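Cables, heat and dust: workshop tips for a small home server

Quick list, mostly from moving the rack out of the spare bedroom and into the workshop. Two machines, one switch, one UPS. Skip what you don't need.

Before you unplug anything
Label both ends of every cable. Both ends! Masking tape and a permanent marker is fine, printed labels are nicer but mine curled up by March. Write the port number, not what the thing is for. Uses change, port numbers dont.
Shut down storage first if nothing is mounted, otherwise compute first. Wait for the disks to spin down. Then pull power.

Fans
Hold the blades still with a finger when you blow them out. Short bursts, can upright.
Filters: rinse, shake, leave overnight. Never put back damp.
The Kaltelo case has its filter clips on the inside, so the side panel has to come off. Push toward the front and lift. Don't pry at the bottom lip like I did.
If one fan is louder than the rest, swap it with its neighbor. Noise moves with the fan - bad bearing. Noise stays put - look for a cable touching the blades.

Heat sinks
Old paste comes off with isopropyl and a coffee filter. Paper towels leave fuzz.
Pea of new paste in the middle. Tighten screws in a cross, a little at a time.
Log your temps before and after or you'll never know if it helped. I keep a text file next to the breaker panel notes.

Power
Plug in meter, one full day, normal load. Mine read 526 watts at peak with both boxes building, which was too close for the old Liapis UPS. Went up a size.
Don't run the UPS and a shop vac off the same strip. Seems obvious, did it anyway, lost a job that had been going since 2 in the morning.
Test the battery twice a year. Pull the wall plug, time it, write the minutes on the case.

Screws and small parts
Egg carton, one cup per step, work left to right. Go backwards to reassemble.
Magnetic tray for steel screws, keep it away from spinning disks.
Rack nuts: buy the bag of spares. The Lorklow rails came with exactly enough and I dropped one behind the bench the first night.

Bench top
Clear it first. Wipe it, let it dry, then static mat, then clip. Sawdust gets in everything so sweep the floor the evening before and let the air settle.
Bare wood is OK for cases and rails. Boards stay on the mat or in the bag.
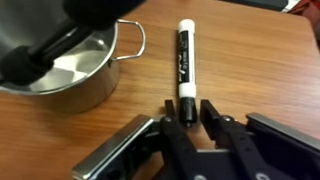 Wood grain on a tabletop, brown with lighter honey bands.

Network stuff
Short patch cords in the rack, long ones only for leaving it. Velcro, no zip ties.
Leave one spare cable run to the house - you'll use it.
Pruker switch forgets its config if you cut power before saving. Save, then check that it saved, then reboot.

Last thing, take a phone picture of the back of the rack when it's all working. Print it adn tape it inside the door.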